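핸드헬드 그리퍼 손가락 패드 밀림 건 정리

10월 6일 월요일

지난주에 수집한 정리 작업 데이터에서 그리퍼 폭 값이 이상하게 나오는 구간이 있어서 원인을 찾느라 이틀을 썼다. 나중에 또 겪을 것 같아 적어 둔다.

증상부터. 손가락을 완전히 닫은 상태에서 폭이 0 근처로 떨어져야 하는데, 세션 중반 이후로 2 mm 정도 떠 있었다. 처음에는 마커 검출 문제로 봤다. 우리 쪽 파이프라인은 양쪽 손가락의 사각 마커를 어안 영상에서 잡고, 두 마커 사이 거리를 그리퍼 폭으로 환산한다. 마커가 한쪽이라도 가려지면 보간으로 넘어가므로, 보간 구간이 길어지면 값이 뭉개진다. 그런데 문제 에피소드의 검출률은 정상이었고, 보간된 구간도 짧았다. 재투영 오차도 다른 날과 차이가 없었다.

두 번째로 의심한 것은 캘리브레이션 파일이다. Kidombridge 저장소에 3월에 올려 둔 렌즈 파라미터와 지금 쓰는 것을 비교했는데 해시가 같았다. 같은 파일로 이전 세션을 다시 돌려 보니 닫힘 값이 제대로 나왔다. 소프트웨어 쪽은 여기서 제외했다.

결국 기구 문제였다. 왼쪽 손가락의 패드를 고정하는 나사 2개 중 하나가 풀려 있었다. 패드가 안쪽으로 밀리면서 마찰면끼리 먼저 닿고, 손가락 몸체는 그만큼 덜 닫힌다. 마커는 몸체에 붙어 있으니 폭 값은 사실 정확하게 나온 것이다. 틀린 것은 닫힘 상태의 기준이었다.

여기서 곤란한 점이 하나 있다. 밀림이 한 번에 생긴 것이면 오프셋을 빼서 살릴 수 있는데, 로그를 보면 그렇지 않다. 에피소드별 최소 폭을 순서대로 그려 보면 829번에서 처음 기준선을 벗어나고, 그 뒤로는 들쭉날쭉하다. 물체를 쥘 때 밀렸다가 놓을 때 일부 돌아온 것으로 추정한다. 프레임 단위로 보정할 방법은 찾지 못했다.

학습에 미치는 영향도 확인했다. 문제 구간을 포함해서 학습한 정책은 얇은 물체를 잡을 때 닫힘 명령이 부족했고, 들어 올리다가 떨어뜨리는 경우가 나왔다. 두꺼운 물체에서는 차이가 잘 보이지 않았다. 천 상자에 물건을 옮겨 담는 작업이 대부분이라 처음에 알아채지 못한 것 같다. 실기 쪽에서는 안전 문제도 있다. 제어기가 명령 폭에 도달하지 못하면 전류를 올리는데, 패드가 밀린 손가락을 로봇에 그대로 달면 끝까지 전류가 올라간 상태로 버틴다. 제한값 2,000 mA에서 끊기긴 했지만 모터 하우징이 꽤 뜨거웠다. 제한값은 일단 낮춰 두었다.

조치한 내용은 다음과 같다.

풀린 나사를 빼고 나사산을 닦은 뒤 중강도 고정제를 발라 다시 조였다. 반대쪽 손가락도 같이 했다.
829번 이후 에피소드는 전부 제외하고 Drameck 폴더로 옮겼다. 삭제는 하지 않았다.
세션 시작과 끝에 빈손 완전 닫힘 동작을 넣고, 두 값의 차이가 기준을 넘으면 업로드 스크립트가 멈추게 했다.
제외한 작업은 다시 수집한다.
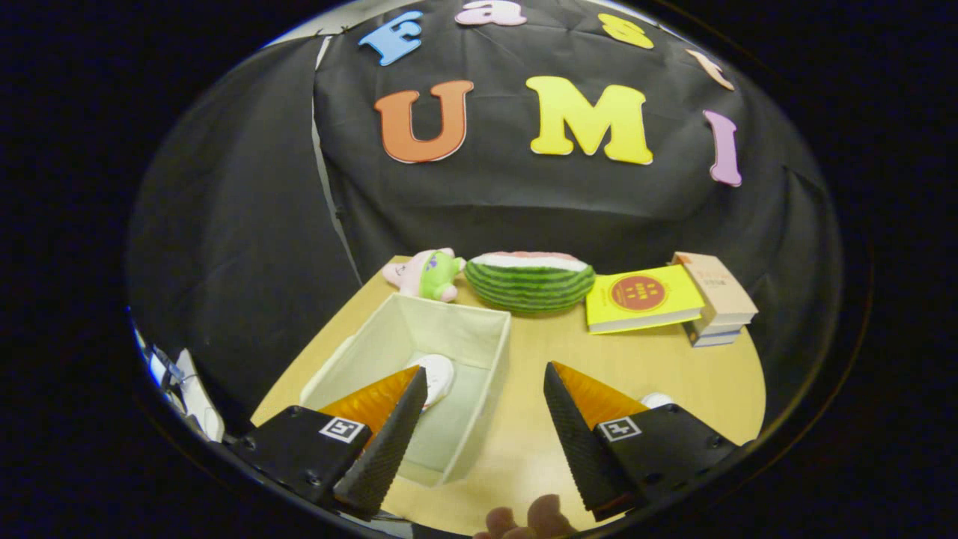 정리 작업 테이블, 핸드헬드 그리퍼 시점. 양쪽 손가락에 사각 마커와 주황색 패드가 보인다.

영상만 보고 밀림을 잡아내는 것도 시도해 봤다. 패드 가장자리와 마커 모서리 사이의 픽셀 거리를 재는 방식인데, 어안 왜곡이 크고 손가락이 움직일 때 흐려져서 기준을 잡기가 어려웠다. 패드 색을 기준으로 분할하면 될 것 같기는 하다. 조명이 바뀌면 임계값을 다시 잡아야 해서 지금은 보류했다.

Pidik 쪽 예비 손가락은 나사 대신 끼움 구조라서 같은 문제는 없을 것으로 본다. 다만 패드를 교체할 때 몸체째 빼야 해서 마커 위치를 다시 확인해야 한다. 이쪽 치수는 재는 대로 이 글에 덧붙일 예정이다.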